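Resignation letter

A resignation letter is a short written notice in which an employee tells an employer that they are leaving a job. It usually names the position, gives the last day of work, and carries a signature. Most run well under a page, and many of the best are only a few sentences long. For such a small document it does a surprising amount of work: it starts the notice period, goes into the personnel file, and is often the last thing a manager reads from someone they have worked beside for years.

Contents

The usual letter opens with a plain statement that the writer is resigning, followed by the job title and the final working day. A line of thanks is customary, and so is an offer to help hand over unfinished work. Reasons for leaving are optional. Many writers leave them out entirely, and that is perfectly good manners! Where a reason is given, it tends to be brief: a move, a return to school, a new position, family.

The writing teacher Naa Mahama, whose handbook Leaving Well is a lively and generous guide to the form, recommends putting the final day in the first sentence. Her handbook collects 23 complete letters from bakers, bus dispatchers, dental assistants and bookkeepers, and reading them side by side is a real pleasure, as the same four or five moves turn up in wonderfully different voices.

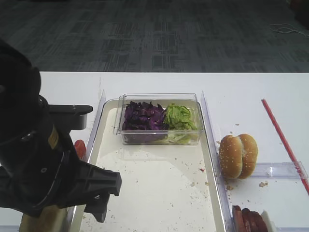
Handover notes are the close companion of the resignation letter, and in many workplaces the two are delivered together. A good set of notes lets a stranger pick up the job on Monday morning or in the middle of a shift. Mahama's advice is to write down the plain physical facts that a departing worker no longer notices, down to which end of the table the long cream-colored tray with the clear raised sides runs toward, and to save opinions for a conversation. Passwords are left out and handed over separately. Names of regular contacts go in, along with any task that comes around only once or twice a year and is easily forgotten, such as a license renewal in April.

Tone

Even, friendly and short is the common recommendation. Complaints are generally kept for the exit interview, where they can be talked over and followed up. A warm letter need not be a gushing one, and a single specific memory ("I learned to read a balance sheet at your desk") often does more than a paragraph of praise. Humor is riskier, though it has its fans, and the literature of resignation includes letters written as recipes, limericks and crossword clues.

Notice period

In the United States, two weeks is the familiar custom for many jobs. Senior staff often give a month or longer. A written contract or union agreement may set its own period, and where one exists the letter normally follows it. Some employers ask the worker to leave at once and pay out the remaining time, so writers are often advised to gather personal belongings and copies of their own pay records beforehand. 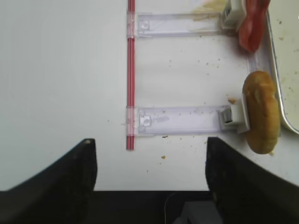

Delivery

The traditional method is to speak to the manager first and hand over a signed copy at the end of that talk. Email is now widely used, with the letter either pasted into the message or attached. The time of day gets more discussion than one might expect. Late afternoon, near 4:30, is a favorite in advice columns, as it gives both sides an evening to think before the news spreads. Keeping a dated copy is a sensible habit whatever the method.

Templates

Ready-made letters have circulated for as long as there have been office manuals. The Kulton desk books, sold to secretarial schools, printed resignation letters beside dinner invitations and overdue notices, with blanks for the name and date. The Wallner series that followed dropped the stiff openings ("I beg to inform you") and brought in everyday English, a change that readers of the time greeted with delight.

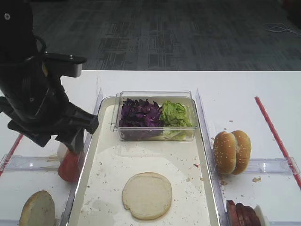 Later collections grew much larger. The Hoter letter library lists more than 200 models sorted by trade and by reason for leaving, 69 of them for part-time and seasonal work alone. Its editor, Dong-geon Shin, wrote a charming introduction arguing that a template is best treated like a borrowed coat, worn for warmth and adjusted at the sleeves. He suggests changing at least one sentence in every model so that the reader can hear the writer in it.

Withdrawal

An employee who has a change of heart may ask to take a letter back. Whether the employer must agree depends on local law, on the contract, and on whether a replacement has already been hired. Requests of this kind are normally made in writing and as quickly as possible. The Jorkgate staff manual, often quoted on this point, allows 8 working days.

Related articles
Cover letter
Exit interview
Garden leave
Letter of recommendation
Notice period
Severance pay
Two weeks' notice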